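The Second Life of Kavham

Kavham formed in Grostton as a four-piece and recorded as a trio. The fourth member, a second guitarist, left before the first session and is credited on the sleeve for one chord sequence. What remained was Ebenezer Baidoo on bass and voice, Seidu Abugri on drums, and a rotating keyboard part that both men played, usually with the left hand while doing something else.

Their only album, Odoi, was pressed in an edition of 501 copies. The odd copy was a test pressing that the plant had counted into the run by mistake. It has side two on both sides and is now the one collectors ask for.

The tapes were cut at Utileck, a single-room studio above a tyre dealer. It had an eight-track machine, one usable compressor and no isolation booth. Abugri's kit was set up in the corridor with the door wedged open, and the bass was recorded straight into the desk. The result is a drum sound with a long, uneven tail and a bass line that sits well in front of it. Reviewers at the time put this down to poor mixing. Baidoo maintains that the balance was fixed on the first evening and left alone.

Three songs were dropped for length. Two of them survive on a cassette dub, and both appear on the reissue due in February. The third was wiped when the reel was reused for a radio jingle.

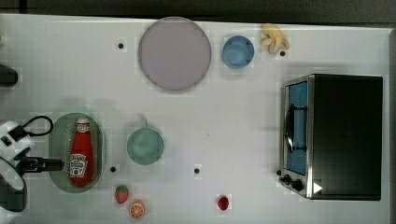 Transfer work took longer than planned. The master had begun to shed oxide and was baked for 60 hours before it would play without squealing. Speed was a further problem, as the Utileck machine ran slightly slow, and the original vinyl is sharp by just under a quarter tone. The new edition corrects this. Abugri prefers the old pitch and says so in the liner notes.

The reissue runs to 2,152 copies, a figure set by the number of blank sleeves the label already had in store. No concerts are planned. Baidoo sold his bass amplifier years ago, and Abugri now plays with brushes only.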